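Wusard build notes – February, picked up after lunch

Touch controls again. Swipe-to-throw still fires twice on the old tablet, fine on everything else. Saoirse thinks it's the pause menu eating the first release event and handing it back late. Put a log line in both places, will look tonight.

Full match on Wulldale pitch, played start to finish, 90 seconds per half as per Trinidad's last change. Feels short. Keeper AI stands still if the ball goes behind the goal line and bounces back – same bug as the Galang build, I thought we'd killed it. Reopened.

Tackle timing: window was 5 frames, dropped to 4. Much better against the computer, horrible in two player. Might need seperate values. Ask Trinidad before touching the shared table, she's still got the kick curves checked out.

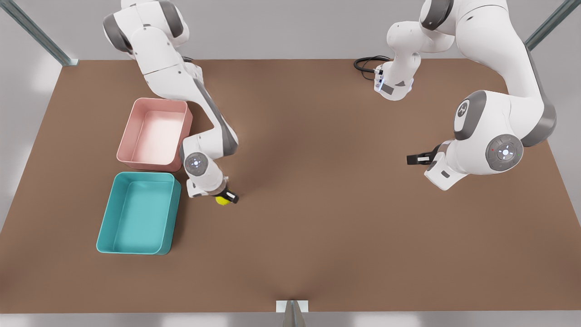 Two-arm sim, table view.

Crowd audio – loops cleanly now but the cheer comes in before the ball crosses the line. Somebody has it hooked to the shot, not the goal. Moved the trigger, not tested on penalties.

Team select: long names run over the badge. Ó Ceallaigh is the worst of the lot because of the accent, the fallback font kicks in and is wider. Saoirse not amused at her own player card. Shrink to 14 point and see. Edero away kit unreadable on the snow pitch, white on white, needs a dark outline or a different kit. Leaning outline.

Save file: season mode lost my league table when I quit during the loading screen. Cant make it happen again. Leaving it open anyway.

To do
– double throw, check logs
– keeper behind the line
– penalties with new cheer trigger
– ask T. about splitting tackle values
– outline on Edero away kit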